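Schools and Admissions | 4 min read

Catchment boundaries in the Hunar district: what the second draft changes

The second draft of the secondary catchment map has been released for comment. It replaces the version circulated in the spring and moves 91 addresses from the Herrera catchment into Pruno. No addresses move the other way. The remaining boundaries stay where they were, apart from a small correction on the eastern side, where the old line ran through the middle of a block of flats and left neighbours on the same stairwell with different schools.

The line between Herrera and Pruno follows the old parish boundary, surveyed in 1792 and never redrawn for school purposes. It was adopted when the two schools opened and the land between them was mostly fields. Housing has since been built up to the line on both sides, and the tenures differ. The northern side is largely owner-occupied. The southern side is largely social rented housing. Intake at the two schools reflects this closely, and the share of pupils eligible for free meals at Pruno is well above that at Herrera in every year group.

The first draft proposed pairing the schools, with all pupils attending one site for the lower years and the other for the upper years. That option has been withdrawn. The reasons given in the covering report are the cost of transport and the condition of the science block at Pruno, which could not take the larger year groups without building work. No estimate for that work is attached to the report, and we have asked for one. 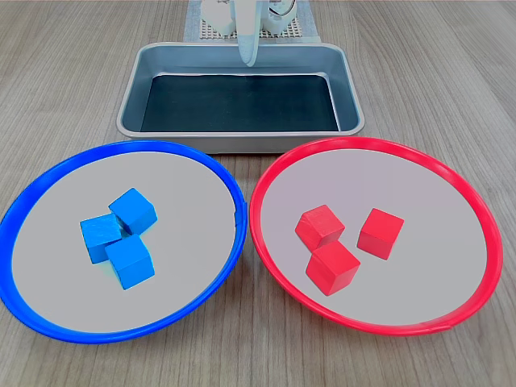

Does a child already at Herrera have to move if the home address is transferred to Pruno?

Pupils on roll keep their place until they leave. The new line applies only to first admissions after the map takes effect. A younger brother or sister applying later is treated under the sibling rule, which gives priority over distance but ranks below looked-after children and those with a named school in their plan.

The sibling rule matters more than its position in the policy suggests. Where a catchment shrinks, siblings from outside the new line continue to take places for several years, and the effect of the change on intake is delayed. The modelling in Appendix B assumes that one in four transferred families will use the rule. Olga Henríquez, who wrote the parents' response to the first draft, has pointed out that the assumption comes from a primary school exercise and that secondary families tend to have fewer children still to place. If she is right, the intake will shift sooner than the appendix shows.

Capacity is the second point of dispute. Herrera is shown with 400 places below the sixth form. The figure is taken from the net capacity assessment and includes two temporary classrooms whose planning permission expires before the new map would come into force. Without them the school would be full on current numbers, and the transfer of addresses would free no places for pupils from the south. The draft does not say whether the permission will be renewed. 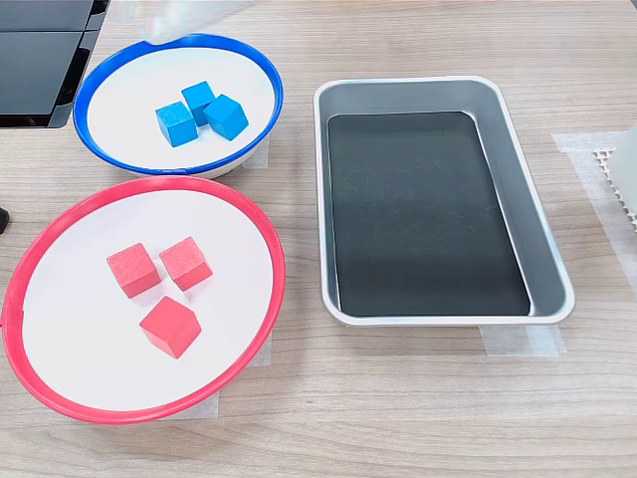
Page last updated: Oct 4, 2023

Transport has been dealt with in a separate note. Under the present policy, free travel is given where the nearest suitable school is beyond the statutory walking distance. For most of the transferred addresses Pruno is within that distance, but the measured route uses the footpath beside the Rornar works, which has no lighting. A route has to be safe for an accompanied child in order to count. The note treats the path as available and does not record the time of day at which it was inspected.

Families who believe the route has been measured wrongly may ask for it to be assessed again. The request should give the home address, the point on the route in question and the nature of the hazard. Photographs are accepted. A request does not delay an admission decision and has no effect on the boundary.

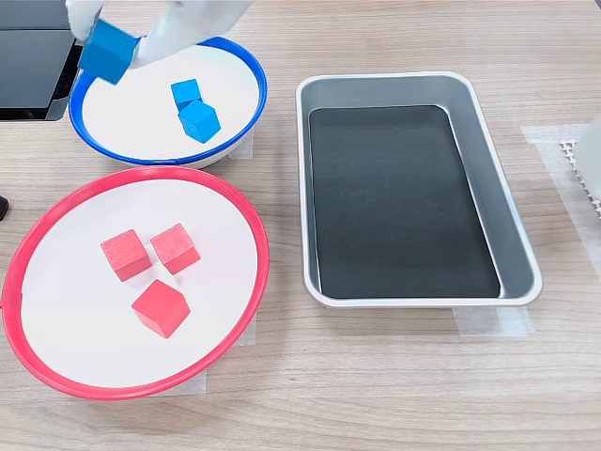

Blue cube held above the tabletop.

The comment period closes in December. Responses may be sent on the printed form, which is held at both school offices and at Hunar library, or by letter to the admissions team. Comments on the withdrawn pairing option will be logged but not answered individually. Those who replied to the first draft need to reply again if they wish their views on the new line to be counted, as the earlier responses have been closed with the earlier map.

Copies of Appendix B are available from the library desk on request. The large-scale map is on display in the reading room.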